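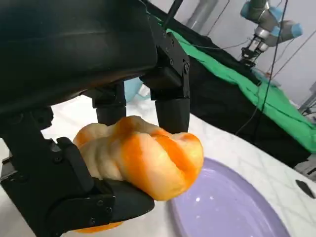

Setting up a first pick-and-place with the Rirnus hand kit

The Rirnus kit is a pair of multi-fingered hands with a controller, two wrist cables and the Gernby software license. I had one on loan and used it to put together a small table task: pick up a piece with the left hand and set it on a plate. These are the steps I ended up with. The manual covers mounting well enough, so I start after the hands are bolted on and powered.

What you need

The kit, on a pair of arms that already move
A plate with a low rim
Two light objects of the same kind, small enough to fit in the palm
A mug or something similar as an obstacle
The 2.5 hex key from the kit box

Step 1. Route the cable

Leave a loop at the back of the hand. Turn the wrist all the way both ways by hand with the power off and watch the loop. If it pulls tight at either end, give it more. The first clip goes on the forearm, well below the wrist joint. The printed guide shows it closer, and with the clip there I lost the connection twice on the first evening.

Step 2. Zero the fingers

Open Hand Setup, choose Left, and press Zero. The fingers open fully and then close one at a time. Keep the table clear under the hand while this runs. Do the same for Right. Each hand takes 23 seconds. If a finger stops short, the software shows it in yellow, and you can repeat that finger alone.

Step 3. Lay out the table

Put the plate close to the middle, where both hands can get to it. The first object goes left of the plate and the spare goes right. Put the mug at the back left. It's in the way on purpose, and you will want to know early if your path clips it.

Use a plate in a color that stands out from the table. I started with a white one and the plate finder kept losing the rim. A shiny white tabletop will also give you bright spots under overhead lights. Move the lamp before you start changing camera settings.

Step 4. Teach the grasp

Choose Teach, then Cradle. Cradle brings the thumb underneath and lets the other fingers come over the top. For round or lumpy things I got better results with this than with Pinch, which is the default.

Guide the hand down by its forearm, never by the fingers. When the palm is near the object, press Close and watch the force reading. Start at 220 on the force scale and go up in small amounts until the object stays put when you nudge it. Save the grasp with a name you'll recognize later. I have a list of things called "test" and "test new" that I can't tell apart. 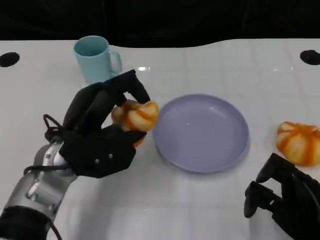 Left hand gripping a striped piece beside the plate, with the right hand open.

Step 5. Teach the place

Place has its own approach height, separate from the one for picking. Set it so the underside of the thumb clears the rim. Remember that in Cradle the thumb is lower than the object, so a height that looks fine for the object may be too low for the hand.

Set Release to Slow. The top fingers should lift first, then the thumb slides out to the side. On Fast the thumb can kick the object across the plate.

Step 6. Run it

Run the task 5 times at quarter speed with your hand on the stop button. Then go to half speed. Full speed is there, but I'd leave it alone until you have checked the finger screws. Gernby says to check them every 3,000 closings. Do it once in the first week too – one of mine had backed out a little.

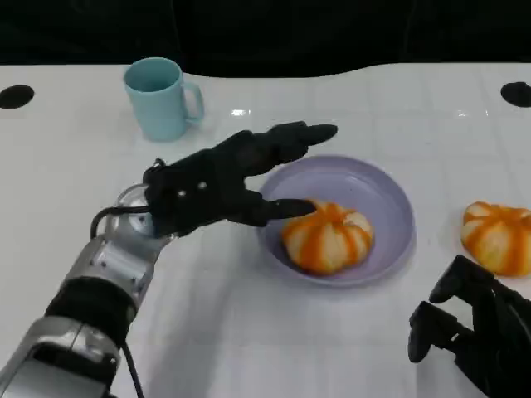
Zondau, December

Ishbel Jardine wrote in to ask whether the release can be done with the thumb still touching the object. It can. Set Thumb Exit to Last and give the plate a bit more room on the left. The object will sit closer to the near side of the plate, so shift the place point to match.

Finlay Guthrie asked about using the right hand for the spare. Grasps don't mirror across in the current version. You have to teach the right hand separately, and the copy button in the menu only copies the name and the force setting.

As for whether to buy it: the hands are good, the software is fair, and the cable clips should be better at this price. Support answered both of my emails the same day. If you only ever move boxes, a plain two-jaw gripper will do the job for less money.

Questions about the Teach menu can go in the comments. For license trouble, write to Gernby directly and include the serial number from the controller.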